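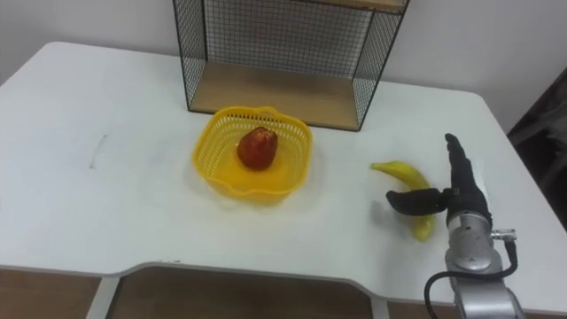 Despina Delić asks whether the wire shelf unit has to be screwed to the wall if it only ever stands on a table. It doesn't, provided the table is against the wall and the load stays within the limits in section 4.2. If children use the room, fit the wall strap whatever the load.

4. Using the Florness shelf unit on a table

This section covers placing the unit on a table, loading the compartments, keeping fruit on or near it, and routine cleaning. Assembly of the mesh panels is in section 3. If you bought the unit ready assembled, check all the corner screws before going further, as they can work loose in transport.

4.1 Choosing and preparing the table

You need a flat table with four legs or a fixed frame. Folding tables and trestles are not suitable. A table with a shaped or cut-out front edge may be used, but the full base of the unit must rest on the top.

1. Clear the table completely.
2. Push the table back until it touches the wall. If there is a skirting board, leave the gap it makes and do not try to close it with packing.
3. Press down on each corner in turn. If the table rocks, adjust the feet or put a thin felt pad under the short leg.
4. Wipe the tabletop with a damp cloth and dry it. Grit left under the base will scratch a painted or matte surface.
5. Lift the unit on to the table. Two people should do this. Hold it by the metal frame edges and never by the mesh panels.
6. Set it down at the back of the table. Do not slide it into place.
7. Check that the open side faces the room and that the bottom panel sits level.

Note: Thin scuffs on a white table can usually be taken off with a soft pencil rubber. Try a hidden spot first.

Caution: Do not stand the unit on a glass tabletop.

4.2 Loading the compartments

The wooden panels are the load-bearing parts. The mesh at the back and sides keeps things from falling out and will not take weight. Do not hang hooks from it unless they are the Jurkance side hooks, which clip over the frame edge as well.

1. Put the heaviest things in the bottom compartment. Mixing bowls, full jars and stacked plates belong there.
2. Keep light things higher up. Tea boxes, paper napkins and empty tubs are all fine.
3. Spread the weight across the panel. A single heavy pot in the middle will bow the wood over time.
4. Leave a finger's width between the contents and the back mesh so that air can pass.
5. Nothing should stick out past the front edge of the panel.

Each panel may carry up to 4 kg when the unit is free-standing on a table. This figure is the same for both finishes. With the wall strap fitted the limit does not change, as the strap only prevents tipping.

Caution: Never load the upper levels while the bottom compartment is empty. The unit becomes top-heavy and may tip forward when an item is taken out.

4.3 Fitting the wall strap

The strap is in the small bag with the spare screws, part 143. You will need a screwdriver, a drill, and a plug to suit your wall. The plug is not supplied.

1. Place the unit where it is going to stay.
2. Mark the wall just below the top frame edge, in line with one of the uprights.
3. Move the unit to the floor before drilling.
4. Drill the hole, push in the plug and screw the strap to the wall. Do not tighten fully.
5. Put the unit back and loop the strap round the top frame edge.
6. Pull the strap snug, fasten it, and then tighten the wall screw.

Note: In a rented room where drilling is not allowed, keep to the bottom compartment only.

Caution: Check for pipes and cables before you drill. Walls above kitchen tables often have both.

4.4 Keeping fruit on the table

Many people use the table in front of the unit for fruit. An open plastic basket works well because the gaps in the sides let air through. A deep bowl with closed sides holds moisture and the fruit at the bottom spoils first.

1. Wash and dry the basket before first use. If the bottom is solid, lay a folded sheet of kitchen paper in it.
2. Take off labels and any net or film from the fruit.
3. Put in one layer only. Apples and pears may touch, but should not be wedged against each other.
4. Keep bananas outside the basket. They give off a gas which ripens other fruit, and they bruise where they rest on a hard rim. Lay them on the table a little way off, or use a hook.
5. Stand the basket in front of the unit where you can reach it without leaning over anything.
6. Look over the fruit every day and remove anything soft or split.

Note: If you want pears to ripen quickly, do the opposite of step 4 and put a banana in with them for a day or two. Take it out when the pears give slightly at the stem.

Note: Apples keep longer in the fridge than on the table. Keep out only what will be eaten in the next few days.

The bottom compartment of the unit can also hold a basket, as long as it slides in without scraping the mesh. Measure the basket at the rim, which is usually its widest point. Wavy and flared rims catch on the grid panels and can pull the black coating away.

Caution: Do not put loose fruit straight on to the wooden panels. Juice stains the pale finish and the mark cannot be washed out.

4.5 Cleaning

Weekly:

1. Take everything out of the compartments.
2. Brush the mesh from top to bottom with a dry, soft brush.
3. Wipe the wooden panels along the grain with a barely damp cloth. Dry them straight away.
4. Wipe the table in front of the unit and under any baskets.
5. Put everything back, heaviest things first.

Twice a year:

1. Remove the strap if one is fitted and lift the unit down to the floor.
2. Wash the mesh with warm water and a drop of washing-up liquid. Keep the water off the wood.
3. Dry the corners with a cloth. Water left in the joints causes rust.
4. Tighten all the corner screws by hand.
5. Clean the wall and the back of the table before you lift the unit up again, then refit the strap.

Plastic baskets can be washed in the sink with warm soapy water. Use an old toothbrush for the holes in the sides. Do not put them in the dishwasher unless the base is marked as suitable, as thin lattice sides can warp.

Caution: No bleach, scouring powder or wire wool on any part of the unit. Spirit-based sprays will cloud the wood finish.

4.6 Common problems

The unit wobbles but the table does not.
One of the corner screws is loose or the bottom panel is not fully down in its frame. Empty the unit, press the panel down at each corner and tighten the screws in the order given in section 3.

The panel has bowed.
Remove the load, take out the panel and turn it over. It will normally straighten in a few weeks. If it doesn't, order a new one.

The mesh rattles.
Fit the clear pads supplied, one at each end of the panel that is making the noise.

Rings or marks on the table under a basket.
These come from damp left on the base. Dry the basket properly after washing and change the kitchen paper when it feels moist.

Small flies near the fruit.
Throw out any overripe fruit, wash the basket and wipe the table. Check the back corners of the bottom compartment too, where a dropped grape can go unseen for a long time.

4.7 Spare parts

Quote the part number and the finish when ordering from Pridov. Light wood and dark wood panels are not interchangeable, because the screw holes are in different places.

Bottom panel, light wood: 44
Wall strap with screw: 143
Set of corner screws and clear pads: 1254

The Jurkance side hooks are sold separately and have their own leaflet.

Section revised July 2023. Replaces the loose sheet packed with earlier units, which gave the wrong position for the strap.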